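Tandis Opens Its Second Play Room With 400 Shape Block Sets for Local Families

10/27/18
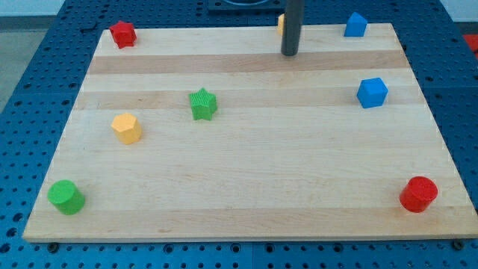

A Lending Shelf for the Littlest Builders

Tandis, the neighborhood toy library, is delighted (and we do mean delighted, after a summer of paint samples and borrowed ladders) to announce that its second play room is now open to families with children under six. The new room is built around one very simple idea, the shape board: a flat, light-colored wooden board and a handful of small plastic blocks in bright colors, with stars and five-sided shapes among them.

Families can sit down and play for as long as they like, or take a set home on their card. There are 400 sets on the lending shelf to begin with, put together over many long evenings by members and friends, and we hope to reach 500 by February if donations keep coming in the way they have been.

"My own children were never very interested in toys that did things for them," said Niall Lamont, director of Tandis. "Give them a red star and a blue block and they were gone for an hour, making up a town or a birthday cake or goodness knows what. I wanted a room where that kind of play had some space to itself, and where a grandparent could sit down and join in without reading a manual first."

The blocks have no set order and there is no picture to copy. Some children sort by color, some by shape, and a good many prefer to scatter everything over the board and start from there. Staff are glad to suggest games for anyone who would like one, and a folded sheet of ideas, written by play leader Pallavi Dwivedi, goes home with every set.

"The star is always the one they reach for," said Dwivedi. "After that I like to ask which block could be a house, and then who lives in it, and then we're off!"

The boards are glued up from strips of wood in slightly different tones, so every one has its own stripes, and returning borrowers are welcome to ask for a favorite by the number on the back.

Tandis would like to thank the 271 households who gave toward the room, and Ravindra Pandey, who sanded more board edges than he would care to remember. Borrowing is free with a family membership, and new members can sign up at the front desk during any open session. Sets may be kept for two weeks and renewed once. Please do bring back every block, even the one from under the couch.

For more information, contact Harsh Prajapati at the Tandis front desk.

Recent News
Meet Our New Play Leader, Pallavi Dwivedi
Katia Story Hour Returns in February
How to Donate Gently Used Puzzles
Family Membership: Questions and Answers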